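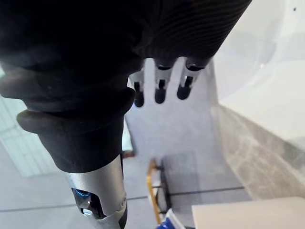
Tritow Secondary Antibody Validation Set
README, version 2
Updated in October
By the Skistberg assay group

This folder contains the plate reader exports and the summary table for the Tritow anti-rabbit secondary antibodies. We prepared it for users who want to compare their own ELISA results with ours before they change the dilution.

Contents

The file plates.csv has one row per well. The file lots.csv has one row per antibody lot, 16 lots in total. Please join them by the column lot_id and not by the catalog number, which is the same for several lots.

How the data were made

Plates were coated overnight with purified rabbit IgG, then blocked with BSA in PBS. We do not use milk for blocking, and results with milk can differ from these. Each lot was tested in 2 independent runs. The secondary antibody was incubated for 30 minutes at room temperature, and the plate was washed and developed with TMB. Absorbance is given at 450 nm, with the blank already subtracted. Small negative values are therefore possible and we left them as they are.

The runs at Valside used a different plate washer from the runs at Skistberg. The column site tells you which one it was. Background is a little higher in the Valside runs — we recommend that you normalize inside each site before you compare lots.
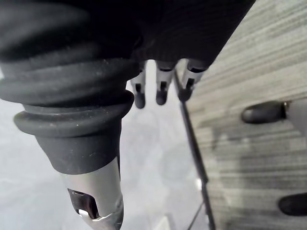 Sukprasert wrote to us that the background in the Valside runs became almost the same as at Skistberg after one additional wash before the substrate, and asked if the dilution column refers to the stock or to the working solution. It refers to the stock as supplied. The extra wash is not part of the data in this version.

Known problems

Edge wells are included but flagged in the column edge. Two lots have no cross-adsorption information, and the field is empty for them. An empty field means "not tested" — please do not read it as "no cross-reactivity".

Use

The set is for research use only. It should not be used to set limits for a diagnostic assay. If you find a mistake in a row, send us the plate_id and the well position, and we will check it against the original export.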